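Vameo opens simulated kitchen set for robot learning

Press notice – August, for immediate use

Vameo has today released the first part of Gamero, a collection of practice runs for teaching robots household jobs. 516 runs, all recorded in simulation, all driven by a person at the controls. Pans, handles, drawers, that sort of thing. 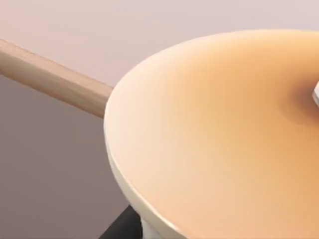 Each run is kept whole, slow starts included. Operators work in short turns and drop any run where the controls lagged. "We wanted the hesitations left in," said Liesl Auer, who leads collection at Vameo. "A learner needs to see how a person corrects a bad approach, not only the clean ones."

Next batch is already under way at teh Langat office. Target is 2749 runs by the end of it, with more cupboard and drawer work – partners asked for that most. Senyo Osei's team checks the labels before anything goes out, and a second reader looks at 300 of them again.
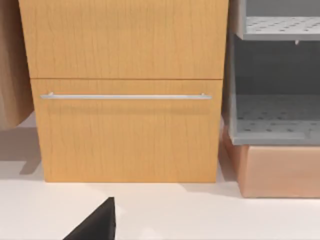
Can outside groups send in their own runs?

Outside groups can apply from August, as long as their runs use the same controls and file layout. Guidance notes are sent on request, allow a few days for a reply.

Access to the first part is free for teaching and research use. Commerical terms on application.

Contact: Vameo press desk, Langat office
© Vameo. All rights reserved.
Back to top

Recent items
Vinent joins Gamero as testing partner
Operator places open at Langat
Gamero file layout – short notes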